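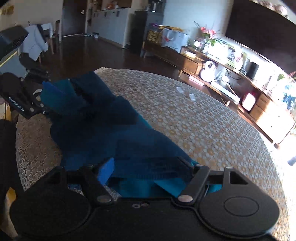 Blue cloth in the jaws of a hand-held gripper.

Up the Ladder, Slowly

99 shares | 8 comments

The year I turned 50, I built a bond ladder. Other people buy a motorcycle. I bought eight bonds, each coming due a year after the last, and then told guests about it until they found their coats.

The idea is easy enough to explain at a party, if you are still being invited to them. You split your money among bonds that mature in different years. When the first one pays you back, you use the cash to buy a new one at the far end. If rates have gone up, you get the better rate. If rates have gone down, most of your money is still locked in at the old ones, and you may feel smug for a year at a time.

My first rung was issued by the Zarkwood water district, which wanted to replace some pipes. I paid 99, meaning 99 cents on the dollar, and for weeks I went around feeling that I had gotten away with something. The missing cent is just part of the yield, as any broker will tell you. Mine told me twice.
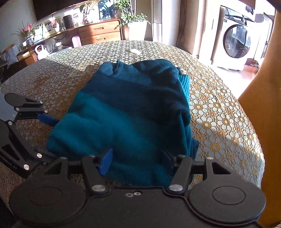

Teal knit, bunched up.

Rung two was a certificate of deposit from Mahuika Savings, a bank with a single branch and a very large fern. Purists say a CD doesn't belong in a bond ladder. Purists have not seen what the Mahuika branch pays on two years compared with a Treasury of the same length, and anyway it's my ladder. The minimum was $500 – a sum the teller treated with more respect than I was used to.

After that I got ambitious. Farivlow, the brokerage I use, has a bond screen that lets you sort by yield, and sorting by yield is how grown adults end up lending money to a bowling alley. The bonds at the top of the list are there for a reason. I skipped down the page to the dull ones, bought three, and slept fine. I then bought one from slightly nearer the top and slept less fine. It was a hospital bond out of Nendside, and it was callable. 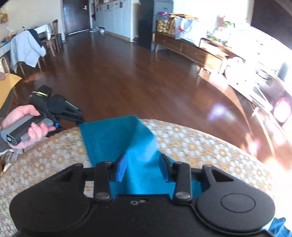

Callable means the issuer can hand your money back early, and issuers like to do this when rates have dropped and you would least like to have it. The Nendside bond was called in April, four years ahead of schedule, and left a hole in the middle of the ladder. People picture a ladder as something stiff. Mine had more in common with the turquoise-blue cloth up there, held firmly between two pads at one spot and flopping over to the left everywhere else. I had a good grip on exactly one part of my plan, the part maturing next.

So now I read the call date before the yield. It's in smaller type, naturally. I also stopped trying to fill the hole with a bond that matched it perfectly, after several evenings of looking. A plain Treasury a few months off did the job, and it can't be called.
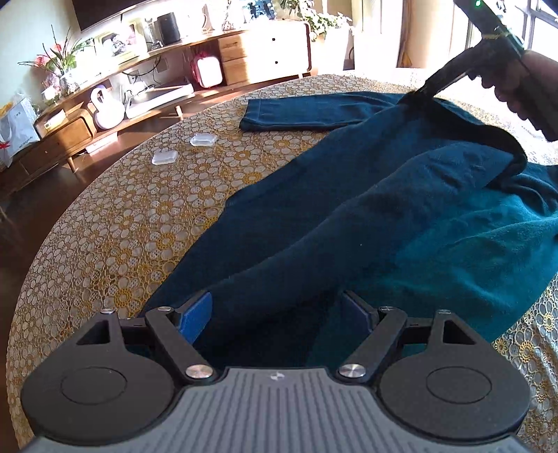
Dark teal sweater on a round table.

Would a bond fund have been easier? Sure. It would have cost me a small fee and no evenings whatsoever. But a fund never matures. It has no particular morning when the money comes back in full, and that morning is most of the fun. When Zarkwood paid off I logged in before breakfast to look at the balance, then logged in again after breakfast in case it had changed.

I put the money back to work that same afternoon, at the far end, eight years out. The rate was a little worse than I'd hoped. I don't know what it will be next year, and I have quit listening to the people who say they do, although I still read everything they write.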